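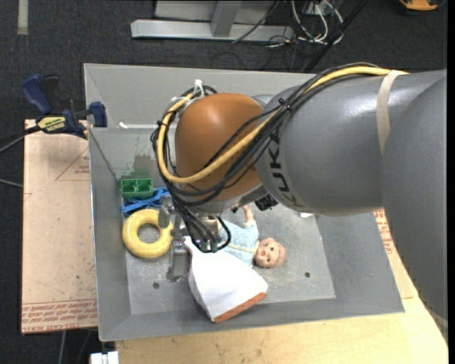

Gasedari beat Bisum by three wickets in the semi-final of the Van Wyk Trophy on 23rd July, and will now play Dostier for the title.

Bisum won the toss and batted first on a slow pitch. Their openers put on 64 without much trouble, but after the first drinks break the runs became difficult to find. The Gasedari spinners bowled 20 overs between them and gave away only two boundaries. Bisum needed a late stand for the eighth wicket to reach 231.

The chase started badly. Gasedari lost their captain to the second ball, caught behind, and were 38 for three when a short rain shower sent the players inside. No overs were lost. After the restart the left-handed number five played the best innings of the day and made 87, mostly with hard running and sweeps to the leg side. He was run out with 9 still needed, and a second wicket fell in the next over - a poor shot, straight to mid-on. The wicketkeeper then hit a full ball over cover for four, and the winning runs came from a misfield with eight balls left.

A crowd of about 400 watched the match, the largest at the ground this season.

Bisum will be disappointed with their fielding. They dropped three catches, two of them at slip, and also gave away 14 wides. Their fast bowler, who came back in February from a long shoulder injury, took four for 41 in his ten overs and deserved better support.

Dostier reached the final one day earlier. They made 300 for six, their highest total in the competition, and won easily. They also beat Gasedari in the group stage, but on that occasion Gasedari played without two of their regular bowlers. Both are now fit again and are expected to play in the final.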